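Breddale Lunch Club News

The lunch club moves to the Nundthorpe Road hall in December. Doors open at 11:30 on Mondays, and the meal is served at noon. The price stays at $2 for members. Please sign up by the Friday before — the kitchen orders food that afternoon.

Small bills are a big help at the door.
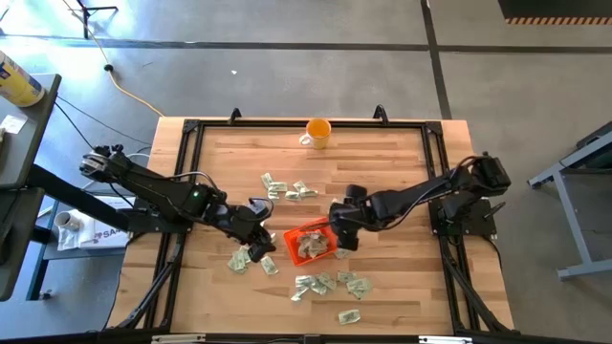 Tables and Cleanup

Hicham Benjelloun has the seating list and can save a place for anyone using a wheelchair. The hall seats 28. After the meal, wrappers and foil go in the gray bin by the back door, and cups go to the kitchen hatch. The Badawi bakery is sending rolls again, so there is no need to bring bread.
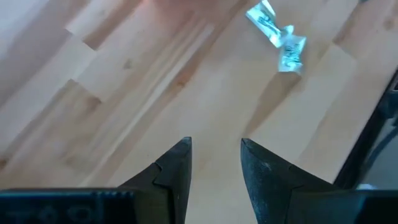 A bit of foil left on the wooden tabletop.

To sign up, call the club office before 4 p.m.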